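Apr 6, 2021

Okay, week two of Home Landscaping Basics! I'm still grading the February sketches (sorry, Milagros, yours is near the top of the pile), so let's talk water.

- **Slope first.** I want the ground falling away from the walls, always. My own yard in Wivville didn't, and I paid for it.
- **Then soil.** Clay drains slowly, so dig a test hole, fill it, and check it after 45 minutes.
- **Then planting.** Lawn, trees, paving: they all handle rain differently.
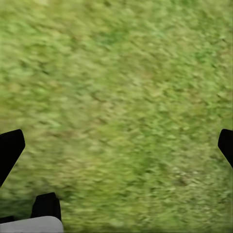
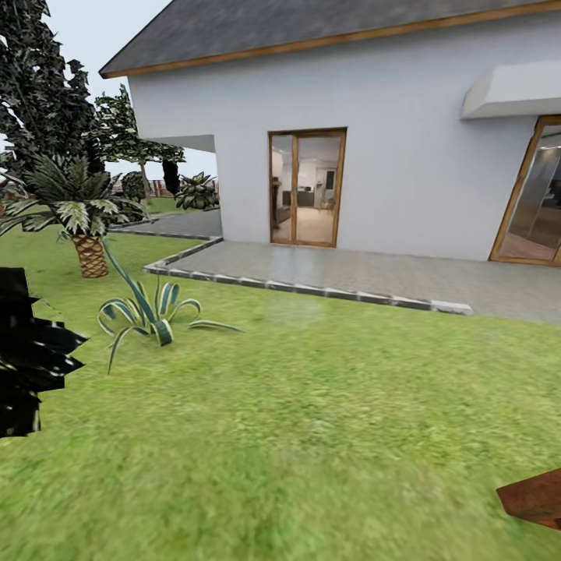
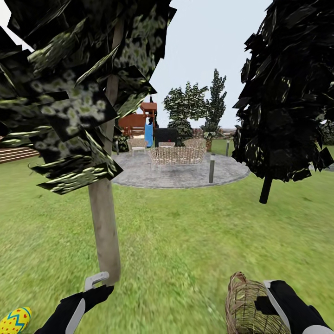
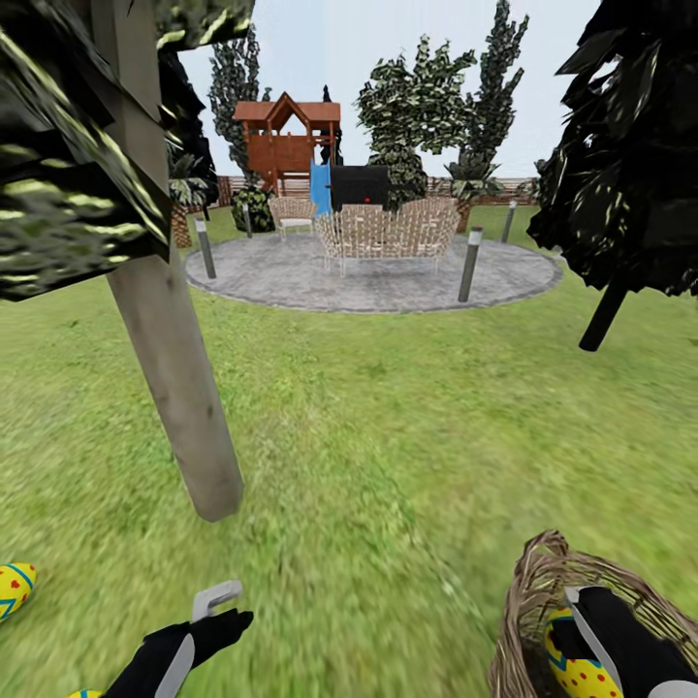 ## For next class

Read the Plindora chapter on dry wells and bring a rough plan of any yard you like. Yeison has the spare tape measures.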